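Appel à participation - Habitudes de repas et travail en horaires décalés

Novembre
Par Meifang Duan
Imprimer - Envoyer par courriel

La Fondation Hasitz, en partenariat avec le Centre d'études sociales de Trurkcombe, recherche des personnes volontaires pour prendre part à une enquête sur l'alimentation des salariés travaillant en horaires décalés. L'enquête porte sur l'organisation des repas au sein du foyer, leur fréquence, leur durée et les arrangements conclus entre les membres d'un même ménage lorsque l'un d'eux travaille la nuit ou tôt le matin.

Une première phase a réuni 162 participants issus du secteur hospitalier et du transport. La seconde phase, objet du présent appel, est ouverte à l'ensemble des branches professionnelles. Le nombre de places est fixé à 100. 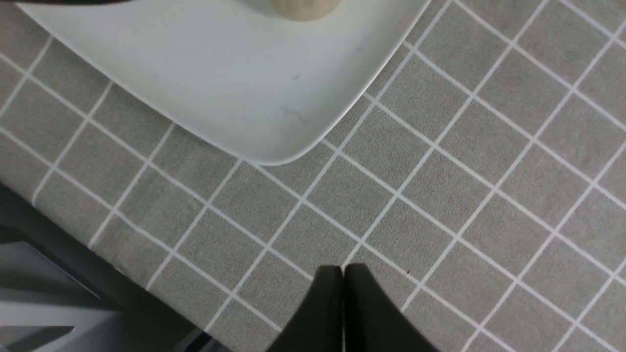
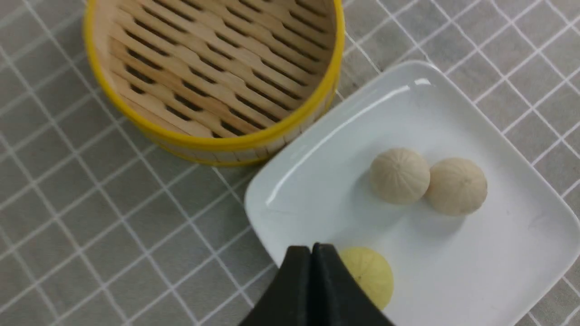
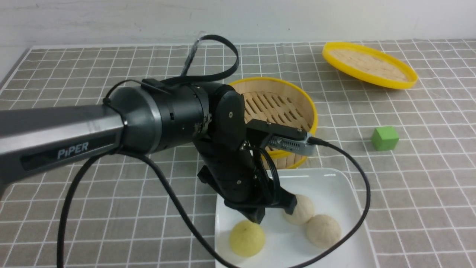 Petits pains, panier vapeur en bambou et nappe grise à carreaux.

Meifang Duan
Responsable du recrutement des participants, Fondation Hasitz

Conditions de participation

Peuvent se porter candidates les personnes majeures exerçant une activité salariée dont une partie des heures est accomplie entre 21 h et 6 h, et ce depuis un an au moins. Les travailleurs intérimaires sont admis dès lors que leur mission en cours couvre toute la durée de l'enquête. Une bonne compréhension du français écrit est requise, le carnet de repas n'étant pas disponible dans une autre langue à ce stade.

Ne peuvent être retenues les personnes suivant un régime sur prescription médicale, ni celles ayant participé à la première phase. Deux membres d'un même foyer peuvent déposer chacun un dossier - les candidatures seront alors examinées conjointement.

Déroulement

Chaque participant tient un carnet de repas pendant 2 semaines consécutives. Il y consigne l'heure, le lieu et la composition de chaque prise alimentaire, ainsi que les personnes présentes à table. Un entretien individuel est ensuite conduit dans les locaux de la rue Titley ou, sur demande, par téléphone. Les entretiens sont enregistrés sous réserve d'un accord écrit. Aucun prélèvement ni examen médical n'est pratiqué.

Les carnets sont dépouillés par le cabinet Xue, lié à la Fondation par un engagement de confidentialité. Les noms et coordonnées sont conservés séparément des réponses et détruits à la clôture de l'enquête. Tout participant peut se retirer à tout moment, sans avoir à motiver sa décision.

Indemnisation

Une indemnité forfaitaire est versée par virement après remise du carnet complet et réalisation de l'entretien. Les frais de déplacement sont remboursés sur présentation des justificatifs, dans la limite du tarif de seconde classe. En cas de retrait anticipé, seuls les frais déjà engagés sont pris en charge.

Candidature

Le dossier comprend le formulaire d'inscription daté et signé, une attestation de l'employeur précisant les horaires pratiqués et une lettre de 3 000 signes au plus, dans laquelle le candidat décrit l'organisation habituelle des repas à son domicile. Il est adressé par voie postale à la Fondation Hasitz, service des enquêtes, rue Titley, Trurkcombe, ou déposé à l'accueil avant 17 h. Les dossiers incomplets ne seront pas examinés. Une réponse écrite sera adressée à chaque candidat - y compris en cas de refus.

Imprimer - Envoyer par courriel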